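# The Landcombe shallow jewellery tray

I've been making and selling storage bits for small, fiddly things for a while now, and the Landcombe is the one I get the most emails about, so it's finally getting a proper page of its own instead of two lines at the bottom of the drawer inserts.

It's a shallow rectangular box, no lid, red walls and a red rim with a white floor. I did try it in all red first. Gorgeous on the shelf, hopeless in use, you couldn't find a stud in it to save your life. White inside fixed that. Silver shows up, gold shows up, dark beads really show up, and you can see straight away if a clasp has come open or a charm's gone missing.

I designed it for people who wear hoops and bangles and chuck them all on the dresser at night (hello, that's me). Deep boxes are lovely until you want the thing at the bottom. With this one nothing ends up under anything else unless you put it there.

## How I use mine

Mine lives in the top drawer, but about once a month it comes out and I do the sort on the bed. I know you're meant to use a table. The bed's better! If you drop an earring it doesn't bounce off under the wardrobe, and there's room to lay everything out beside the tray before you decide what goes back.

I start with the earrings, always in pairs. Twisted hoops are the worst offenders for wandering off from their mate, so they go in together, side by side, before anything else gets a spot. Bracelets with charms go in next, lowered in from one end so the chain lies straight. Bangles last, because they're bulky and they don't tangle, and they can wait on the bedspread while you sort out the fussy stuff.
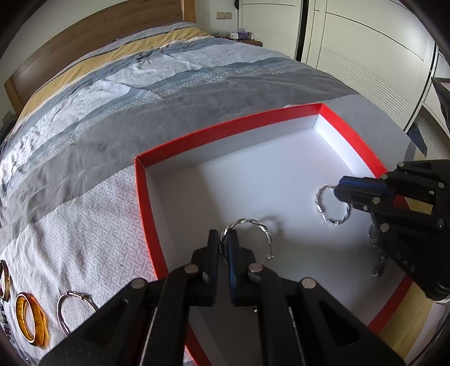 *Twisted silver hoops and a charm bracelet at the Landcombe tray, bangles and beads still on the bedspread.*

If your bangles are the chunky sort, lay them flat and let the thin hoops sit inside them. Saves heaps of room. I wouldn't do that with anything that scratches easily, and I wouldn't do it with pearls at all.

Carolina Prata, who tested an early one for me, keeps hers purely for silver and drops an anti-tarnish tab in the corner. I've pinched that idea. The tabs I use are just the little paper squares from the hardware shop and I swap them when I remember, so usually July and then whenever I next have a clean-out.

## What fits

I get asked this constantly and the only fair answer is that it depends on your stuff. Mine holds my everyday earrings, 2 chain bracelets and a few bangles with space left to pick things up with my fingers. If you fill every bit of the floor you've really just got a messy box, so leave some gaps.

Long necklaces aren't its strong point. You can coil them, and I do with one, but if you own a lot of fine chain you'll be much happier with the Graltik hanging rail, which is on its own page. Watches are fine lying on their side. Brooches are fine too, pins closed please.

## Looking after it

Wipe it out with a soft, barely damp cloth and dry it before anything goes back in. Skip the spray cleaners. Rainer Hamann wrote to me after using a citrus one on his (he keeps cufflinks in it) and the smell hung around for weeks, though the colour came up all right.

Dust collects in the corners, and a dry makeup brush gets it out better than anything I've tried. Don't leave the tray on a sunny windowsill all summer. Red is red, and it'll fade eventually like everything else.

## A few things people have said

"Finally found both of my good hoops on the same morning." – Ohemaa Fiadzo

"I bought it for me and my daughter took it, so I'm back for another." – Daiane Teixeira

"Wish it had a lid for travelling." – Malte Strobel

Fair call, Malte. There isn't a lid and I don't have one planned, as I wanted it to stay open so you'd really use it. For travel I'd go for the Harms roll, it packs down smaller anyway and you can squash it into a shoe.

## Ordering

The tray comes in the one colour, red outside and white inside. I've sold 1,093 of them through the Grovesent shop so far, which still makes me a bit giddy. I pack orders at the kitchen bench on Thursday, so if yours comes in on a Friday it'll sit for a few days before it goes anywhere. Sorry in advance!

It ships on its own in a plain cardboard carton, no jewellery included. Tell me in the notes if it's a present and I'll leave the price off the slip and write a card for you. My handwriting's pretty ordinary but I take my time with those.

If something turns up cracked or scuffed, send me a photo and your order number and I'll post a replacement. Keep the damaged one for screws or hair ties or whatever, you don't need to send it back.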